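I have now spent a whole August selling my late aunt's button collection, and I have thoughts. A thread, for anyone who has inherited a large quantity of something small.

First, the size of it. My aunt left 1,076 buttons. I know the number because she wrote it on the lid of the tin, crossed out 1,075, and underlined the new one twice. I have never been that sure of anything.

Everyone in the family agreed the buttons were precious. Everyone in the family also agreed they should live at my place.

I took the tin to Hamisi Nyamweya, who has a stall at the Plarside market and has been dealing in haberdashery longer than I've been able to dress myself. He tipped out a handful, stirred it with one finger, and asked if I'd eaten lunch yet. I took this as a bad sign. It was.

His verdict after lunch: most of it is shirt buttons. Good, honest shirt buttons. "You could make a lot of shirts," he said.

But there were 11 he moved to one side. Glass ones, mostly, and a horn toggle he kept going back to. He offered me a fair price for the lot and I said no, out of a loyalty to the toggle that I'd developed in the previous four minutes.

So I went online like a fool. If you've never listed buttons for sale, picture writing dating profiles for people who all have the same face. "Round. Off-white. Four holes. Easygoing."

I used Clikomik because my cousin said it was simple. Clikomik wants a category, a subcategory, a material, a condition, and a "story." The story field is mandatory. One of my buttons has a story that reads "was on a coat."

Condition is its own swamp. The choices are New, Like New, Loved and Well Loved. There is no choice for "has been in a tin since before I was born, never met a coat."

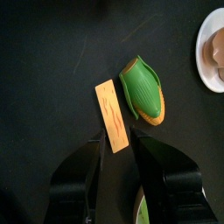
Should you sell a tin like this button by button? Only the special ones, and put everything else up as one lot by weight, or you'll be licking envelopes until you join the collection.

Learned that the slow way. I did seven single listings of plain brown buttons before it dawned on me that the stamp cost more than the button. I was paying strangers to take them, and the strangers were asking for a discount.

A word about the strangers. Button people are lovely, and they are relentless. I have been asked for the thickness. I have been asked for the thickness at the rim as opposed to the middle. I now own calipers.

One buyer, Sherif Abdel Rahman, wrote me the most courteous message I've had all year to say that what I'd listed as "blue" was at best a "slate," and would I consider changing it for the sake of the next person. He wasn't even buying that one. I changed it.

He did buy the glass ones, and sent me a photo of the waistcoat they're going on. It's a very good waistcoat. I looked at it longer than I've looked at some relatives.

Then there was the matter of the Zollik buttons. Two of them, with the name stamped on the back in tiny letters. A woman in the comments told me Zollik buttons are rare. A man in the comments told her they are not. They have been at it for nine days and I've muted my own listing.

Packing tips, such as they are. Small paper envelopes, then a stiff card, then a bigger envelope. Never loose – a loose button in a sorting machine comes out somewhere, just not at the buyer's house. Write the listing number on the inner envelope before the button goes in, or you'll be tracing around it with the pen like I did.

Storage: I bought a Boström drawer cabinet for sorting them by size. It cost more than I've made so far. My brother asked how the business was going and I told him we were investing in infrastructure.

Things I'd do differently: sort by color in daylight, and not at 11 at night under a kitchen bulb. A good third of my "black" turned out to be navy, and Sherif was kind about that too.

The toggle is not for sale. I've had offers. It's on my cardigan, where it doesn't match anything and doesn't fit the buttonhole, and I have to do it up with both hands.

Current status of the tin: down by a respectable amount, lid number crossed out and corrected. I underlined mine twice as well.

My mother called this morning at half past eight. There's a second tin.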